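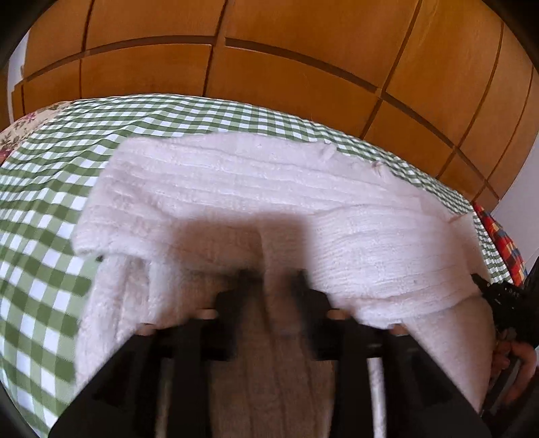
The white towel problem

Folding on the bed, and why a good towel deserves more than ten seconds

15 Jul 2026

Towels get the worst of laundry day. Shirts get hangers, sheets get a fight with the corners, towels get rolled up and shoved wherever. Then we wonder why the shelf looks like a landslide.

I spent a week at Trillcombe, a guesthouse with 28 beds and a linen room smaller than my car. They wash 248 towels in a busy week. All white. No folding table, never had one. They fold on the beds.

Makes sense once you try it. A bed is wide, it's hip height or close to it, and fabric grips fabric so nothing slides off onto the floor. A checked spread is even better – gingham especially. Line the edge of the towel up with a row of squares and you've got a ruler for free. I was smug about this for days.

The house method, more or less. Shake it once, hard. Lay it flat, smooth from the middle out. Long sides in, thirds not halves. Then fold end to end, and again. Fold goes to the front of the shelf, raw edges to the back. Done.

Terry fights back, of course. The loops catch, a corner bunches up, you pull one side and the other goes crooked. Pinch the middle and lift, let the whole thing drop, start over. Quicker than tugging at it.

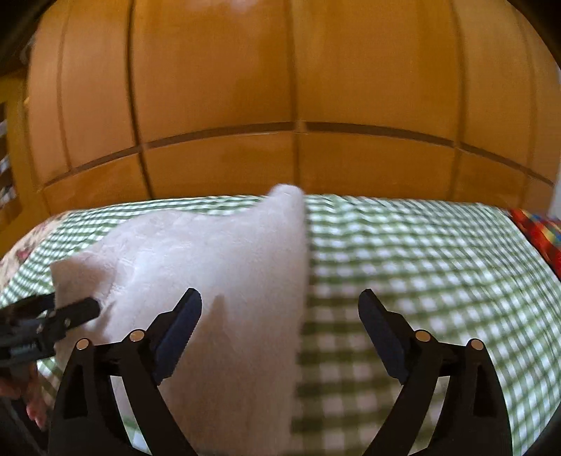
White cloth on green gingham, with the varnished wood behind.

About those frayed bits. Don't pull them. Snip close with small scissors and leave the rest alone. A few tufts along an edge never hurt anyone, and a towel with some years on it dries you better than a new one anyway. The new ones just push the water around.

Fabric softener? Skip it, mostly. It coats the loops. Trillcombe gave it up last September and teh towels came back rougher for two washes, then fine. The one they'd been buying was Sunarex, the big jug. Half of it is still under the sink.

Storage is the other half of the battle. Wood wardrobes are lovely but they need to breathe, so leave a gap at the back and don't pack right up to the door. And never put one away even slighty damp. You'll smell it by the weekend.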